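Section 4: Setting Up Your Gundale Countertop Water Filter

Welcome to the part where you get to have a drink! Set aside a quiet half hour, and keep a dish towel handy.

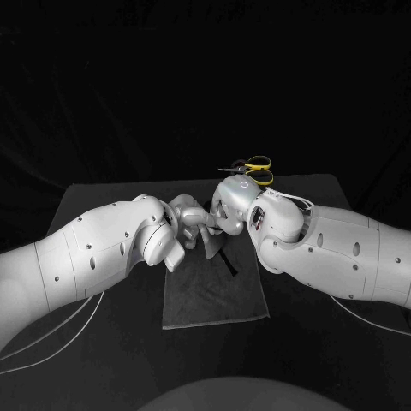 Do I have to flush a new cartridge before drinking the water? Run two full tanks through it and pour both away; the third tank is ready to drink.

1. Wash your hands, then take the cartridge out of its wrapper. Hold it by the collar and keep your fingers off the mesh.

2. Soak the cartridge in cold tap water for 27 minutes. It will fizz a little at first — that's just trapped air finding its way out.

3. Lower the cartridge into the upper tank and turn it to the right until it clicks. If it wobbles, lift it out and try again (the first one is always the fussiest).

4. Fill the upper tank to the line with cold water, put the lid on, and let it drain through.

5. Empty the lower tank and repeat step 4. Your houseplants will be glad to have both batches.

6. Press and hold the reset button until the counter shows 4,000. This is the number of cups left in the cartridge.

Note: The older Wudo cartridge fits the same collar but is good for 2,000 cups. Press reset twice if you are using one.

Caution: Never fill the tank with hot water. Anything over 152 degrees Fahrenheit can warp the collar, and a warped collar will leak.

Caution: Don't use the filter on well water that hasn't been tested.

For descaling, turn to Section 5.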